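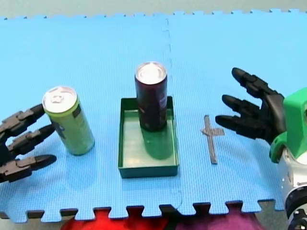 Les ex-voto de la chapelle de Rarivmont : rapport de projet, licence 3 histoire

Août 2026

12 partages - 3 commentaires

Bon, autant commencer par l'aveu : au départ je voulais travailler sur une cathédrale. Tout le monde veut travailler sur une cathédrale ! Et puis je suis tombée, dans le fonds Lundgren (une collection de notes et de relevés déposée chez nous il y a longtemps et que j'ai dû demander deux fois), sur un cahier consacré à la chapelle de pèlerinage de Rarivmont, et j'ai changé de sujet dans l'après-midi.

La chapelle est petite, une nef, un chœur plat, un porche rajouté après coup. On y venait prier une sainte locale pour les maux d'yeux, avec une fontaine en contrebas où l'on trempait un linge. Quand on se croyait guéri, on laissait quelque chose : une plaque, un petit tableau, parfois une paire d'yeux en métal repoussé. Ma question était toute bête - qui donnait, et pour remercier de quoi exactement ?

Les sources

J'ai utilisé trois choses : le cahier du fonds Lundgren, les registres de la fabrique, et les ex-voto eux-mêmes, du moins ceux qui sont restés sur place. Le cahier recense 668 objets. Les registres en mentionnent beaucoup moins, parce que le curé ne notait que les dons accompagnés d'argent (j'ai mis des semaines à le comprendre, je cherchais une page perdue). J'ai passé 11 journées aux archives et six à la chapelle, en janvier, sans chauffage, avec des mitaines. Je recommande les mitaines.

Pour le tableau de dépouillement j'ai d'abord suivi la grille Doneck, qui est très bien pour les plaques gravées mais qui ne prévoit rien pour les tableaux peints. J'ai donc ajouté cinq colonnes : la personne agenouillée, la présence ou non de la sainte, le mal évoqué, la formule de remerciement et l'état de conservation. La saisie s'est faite sur Gudby, qui a planté une fois et m'a mangé toute une travée. Depuis je sauvegarde à chaque ligne.

Ce que j'ai trouvé

Les yeux, évidemment, mais pas tant que ça ! Dès qu'on lit les textes au lieu de s'arrêter aux images, on voit passer des accouchements, des fièvres, un procès gagné, des retours de guerre, un troupeau retrouvé. La sainte était connue pour la vue, et les gens du pays lui demandaient tout le reste aussi. Les paires d'yeux en métal, elles, semblent plutôt venir de pèlerins de passage, si j'en crois les noms de villages gravés au dos.

Autre surprise, les femmes signent davantage que je ne le pensais, souvent avec le prénom seul. Pour les plaques récentes il n'y a souvent que des initiales et « merci », et là je n'ai rien pu en tirer.

Limites et suite

Je n'ai pas pu voir les tableaux rangés au-dessus de la sacristie, l'échelle étant interdite aux étudiants. Mes comparaisons avec les chapelles voisines restent aussi très légères, il faudrait refaire le même relevé ailleurs. J'aimerais reprendre tout ça en master, en ajoutant les livrets de pèlerinage, dont deux ou trois contiennent des récits de guérison assez développés. Le tableau complet est en annexe, avec les transcriptions (les fautes d'orthographe des plaques sont d'origine, les autres sont de moi).

3 commentaires - Partager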